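Carpet tiles or vinyl for a small workshop room?

marrel_k
Posted March 2020

Hello all. I must choose a floor for a work room in Prillidholm.
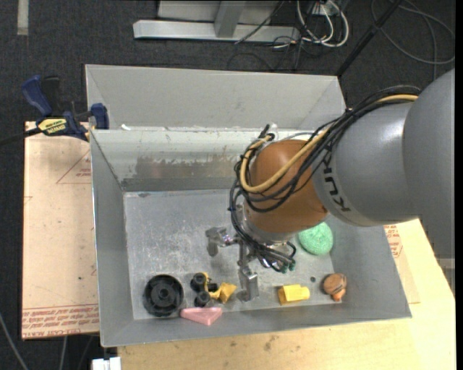 My budget is 3,000 for floor and labor. Cestetti offers carpet tiles for 937, without glue. The vinyl from Drullow costs 564, but the old concrete must be leveled first. Which one is better for standing all day?

tovebench
Carpet tiles. I have had them for six years and my knees are thankful. If one gets dirty, you change only this one.

oldplank30
I don't agree. Small screws and metal dust go into carpet and stay there. Vinyl you can sweep in two minutes. Buy a rubber mat for the feet.

tovebench
A good vacuum takes the dust. And the mat slides, I fell on mine in October.

marrel_k
Thank you both. Did somebody level concrete without a professional?

oldplank30
Yes, with the Mancuso compound. Mix 30 kg at a time, not more, it gets hard fast.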